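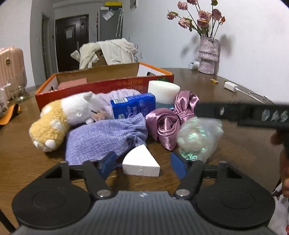
15 Aug 2026

Saturday session, grasp proposals on the hand-held data. Writing this up while the second training run is still going, so expect gaps.

The big news is that the new Talleck build segments clutter properly!! I ran it over the tabletop pile clips from this week, the ones with the blue package leaning in the middle of everything, and for the first time the package comes out as one object. The old build kept cutting it in two along the barcode label and then proposing a lovely confident grasp on the label alone. Gone. I replayed it three times to be sure.

Numbers for the log: 200 clips in, 163 usable after the filter, 37 thrown out. Most of the 37 are pose dropouts near the start of the clip, so I suspect the tracker warm-up and want to look at the timestamps before blaming anything else. Don't delete them, they're in the rejects folder under Eberhard.

Things that still go wrong:

The purple drawstring pouch. Segmentation is fine on the closed end, but the ruffled opening gets its own mask in a lot of clips. Merging by color helps, merging by depth makes it worse (it eats the white wedge next to it). I've left color on at the default weight.

The satin bow thing. The highlights move when the viewpoint moves, and the flow term reads that as the object moving. Tried clipping flow on saturated pixels. Better, and cheap too, so I committed it.

The iridescent wrapped bundle. Depth on that film is garbage, I have no other word for it. The proposal net wants to close the fingers behind where the surface is. For now I fall back to the mask outline plus the table plane whenever depth variance goes over threshold. Ugly but it gives a sane approach direction.

The plush. Works great! The yellow and white parts come out as one thing, which I did not expect with such a hard color change. I'd like to know why before I trust it.

Finger width: we get it from the blue pads, and the pad detector was happily firing on the blue package whenever the two overlapped. I added a prior from the linkage geometry so a pad can only be where a pad can be. Sounds obvious written down. The width trace is so much cleaner now, I put the before and after plots on the Hultus page, please go and look, they're very satisfying.

Planner side: Ziteo now takes the top 3 proposals instead of just the best one, and ranks them again by how much of the neighboring masks the swept fingers would cross. Planning time went up to 60 ms per query. Fine for offline, and I think there's slack in the collision check, which rebuilds the tree for every proposal. Should cache it.

To do Monday:
- tracker timestamps on the rejects
- cache the collision tree
- rerun the plush clips with the color term off
- bump the Talleck version in the shared config (I'm on a local copy, sorry)

The background mask also needs redoing at some point. Anything beyond the table edge is cropped by a fixed plane left over from November, and the big cardboard box sits right where the plane cuts, so half of it is table and half of it is nothing.

Run two just finished, loss looks lower than run one. Evaluating that after lunch.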